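Category: Workshop notes / Kit on trial

2025-11-05

Second day with the Rarketti hand-held gripper pair, on loan from Dadonard. Two units, one per hand. Refilwe Ndlovu did the bedroom takes and I kept the log. We got 61 takes, 14 of them thrown out, mostly for starting before the recorder had settled.

Grip is light enough for a long run. Refilwe's complaint is the trigger spring – stiff after the first hour, and worse in the left hand. Asked Dadonard whether a softer one is sold separately. No answer yet. 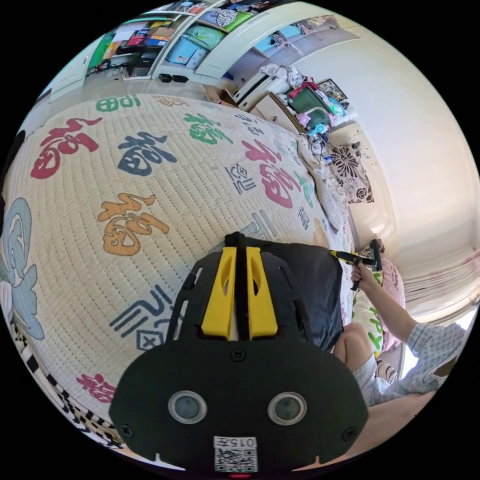

Soft goods are still the weak spot. Pillows and cushions are fine by a corner, but thin cloth slips unless you take a proper fold of it. Lizelle Van Wyk wants 50 more takes on folding before we decide anything.

Pricing: the Mnguni quote is lower but leaves out the software licence, so ask for it again with that in.

To do: label the spare fingers, copy the takes to the Sekirus drive, check the clock offset between left and right.

Back to top | Contact the workshop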